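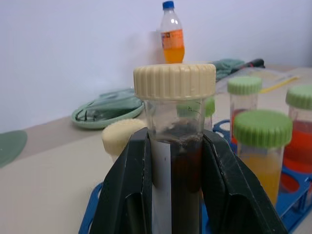
Ticket 856: Gripper loses tubes on lift from rack
Product: Plereck tube handling kit, trial unit
Opened by: Sobia Gilani
Assigned to: Berkay Eren, Gollov support
Status: Open, waiting on parts
4 comments

Sobia Gilani
We are in the second month of the trial. The kit picks screw-cap tubes out of the rack and moves them to the next position. Tubes with thin contents are fine. Tubes with a lot of sediment slip down between the fingers on the lift. Out of 20 lifts this morning, it dropped or half-dropped six. The software reports "grip OK" every time, so the run carries on with nothing in the fingers. Firmware is what it shipped with. We have not changed the finger plates.

Berkay Eren
Thanks. Please send the grip force setting and the grip height from the job file. Also wipe both finger faces with alcohol, let them dry, and run the same lifts again. Do the test over a tray.

Sobia Gilani
Force is 32 percent, which is the default. Grip height is set to "auto." Wiped both faces and repeated. Four bad lifts out of 20, so a little better. One tube turned in the fingers and the label ended up facing away from the reader. That stopped the job with error 2.

Berkay Eren
Error 2 is a label read timeout and should clear once the tube stops turning. Two changes to try:
1. Set grip height to manual and bring it down so the fingers close on the body of the tube, well clear of the cap.
2. Raise force in steps of five. Stop if the tube wall starts to flex.
Please also check the finger faces for scratches. The flat plates have no pad, and wear on them does affect hold. I am sending a padded set, no charge under the trial.

Jade Fraser
Taking over from Sobia this afternoon. Manual height is in and force is at 42. One bad lift out of 20, with no flexing that I could see. It still said "grip OK" on the one it dropped, and that worries me more than the drop. We can't leave it running alone like that. Can the position check be turned on in the trial license? Kaja Sakalauskas needs an answer before she decides on the purchase.

Internal note, B. Eren: asked Rafia Farooqui about the license. Padded set packed, not shipped yet.

2 people follow this ticket
Shares: 0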